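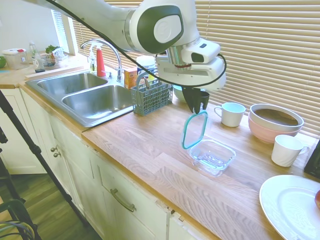 Lesezeit: 2 Minuten

Praktikum Robotik, Handout 4: Einrichten der Küchenzelle

Drucken | Per E-Mail senden

Die Zelle heißt Colo und tut so, als wäre sie eine Küche. Gearbeitet wird mit Glasdose und Klappdeckel. Wer das für trivial hält, übernimmt bitte die erste Schicht.

Vor dem Start
Kabelschlaufe am Handgelenk von Hand durch alle Posen führen. Sie darf durchhängen, aber nirgends hängen bleiben. Danach die Schraubzwinge nachziehen, auch wenn die Gruppe vor Ihnen schwört, das sei erledigt.

Greifpunkt einlernen
Die Finger fassen den Deckel an der Oberkante. Startwert für die Greifkraft: 13 N. Bei 21 N kommt die Dose mit, und Glas verzeiht wenig. Werte ins Rarness-Protokoll eintragen – leserlich.

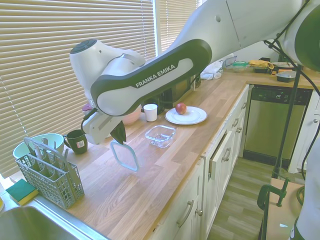 Übungsküche Gemov, im Mai

Deckel und Dose sind getrennte Objekte und brauchen je ein eigenes Koordinatensystem. Die Ablage wird immer relativ zur Dose programmiert, nie relativ zur Arbeitsplatte. Sonst trifft der Deckel mit großer Präzision daneben.

Wartung
Fingerspitzen nach 62 Zyklen mit einem trockenen Tuch abwischen, nach fast 81 beginnt der Deckel erfahrungsgemäß zu rutschen. Die Kamera nach jedem Fingerwechsel neu kalibrieren. Fehler 13 bedeutet laut Alvarado-Handbuch »Sonstiges«. Dann Freigabe wegnehmen, Arm von Hand zurückführen, Schritt zwei wiederholen.

Abgabe der Protokolle bis Freitag.

0 Kommentare | 2-mal geteilt
Zuletzt aktualisiert: Mai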